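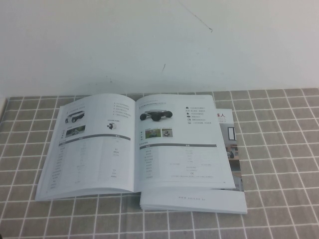

Ticket 84, opened by me, Trinh Đồng, front office at Makley. The problem: the brochures from Weltgate won't stay open. I need them flat for the trade day table in June, and every one I pick up wants to snap shut the second I let go. Sơn asked me to write down what I tried so the print people can't say I never tried anything (fair enough!). I'm testing on the table by the wall, the one with the gray cloth with the white grid, and the left page still curves up toward the spine even when the booklet is spread out. I've got a closed brochure tucked partly underneath too, so keep that in mind when you read the rest.

Reading time: 2 min

Try 1, 9:20 a.m. – Opened it in the middle and pressed down along the fold with my thumb. Stayed open long enough for me to feel proud of myself, then the pages started lifting again.

Try 2 – Sơn says you're supposed to start at the outside and work in, a few pages from the front, a few from the back, until you reach the center. I did 8 copies that way. Much better, and no cracked covers. The paper feels pretty heavy to me and I suspect that's half the trouble.

Try 3 – Left 16 copies open overnight, face down, under the big Flernen binders. Those came out the best of the lot. One got a crease across the corner, my fault, I stacked it crooked.

Try 4 – Ironed the tablecloth, which had nothing to do with the ticket, but it was bugging me. Wrinkles came back by lunch.

Reply from Sơn Cù, 2:15 p.m.: Can you check if the grain runs the same way as the spine? Tear a strip off a spoiled copy and see which way it goes clean. Also please don't tape them to the cloth, I know you're thinking about it.

Me again: I was thinking about it. Tore the creased one. It rips clean across the page and goes all ragged going up and down, so the grain is running the wrong way. I've sent the pieces to Thái at the printer and asked for 20 replacements on lighter stock.

Status: waiting on the printer. Until then the overnight binder trick is what I'm using, so please leave the stack on the shelf alone – I still have to swap them out tonight.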